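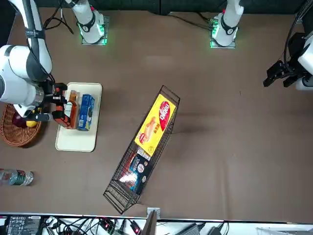

Shelf-life dating for mixed grocery lots
Speaker notes, Karla Bautista, July 29, 2019

Slide 1. Title. Name, Skastham depot, thanks to the Bramness people for the data. Keep to one minute.

Slide 2. Terms. A lot is everything received under one delivery number. A mixed lot holds items with printed dates and items without, such as loose fruit. Define this early. The last audience asked three times.

Slide 3. The data set. 2793 lots received at Skastham. Of these, 1592 were mixed. 1575 of the mixed lots had complete records and are used in everything that follows. Say where the missing ones went: the delivery number was keyed wrong and could not be matched. 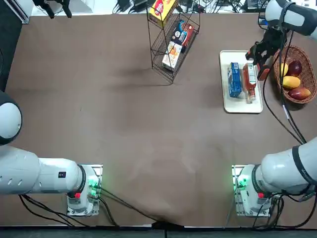 Slide 4. Current rule. The whole lot takes the earliest printed date. Loose fruit is given a fixed number of days from receipt, set by type. Lemons and apples are on separate tables — point to the two columns, do not read them out.

Slide 5. Where the rule fails. The date of receipt is used as day zero, but storage before receipt varies. Show the Bramness plot. The spread is wide on the left side and narrow on the right. Pause here for questions about the axis.

Slide 6. Proposed rule. Date each item class by itself, then split the lot on paper only. No extra handling. The Skadance stock system already has a field for this, unused since May. Mention that the field accepts 38 characters and that our codes fit.
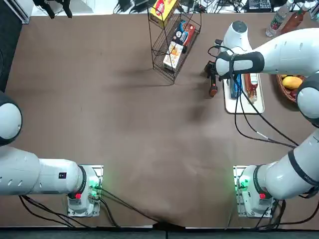

Fig. 3. Packaged goods and loose fruit are dated as separate classes under the proposed rule.

Slide 7. Cost. About two minutes more per lot at booking-in. If asked about the Bühler tables, they are for dry goods and do not apply to fruit.

Slide 8. Open points. Bottled drinks with a date on the cap — still no agreed place to read it. Wet labels. Returns. Leave this slide up during questions.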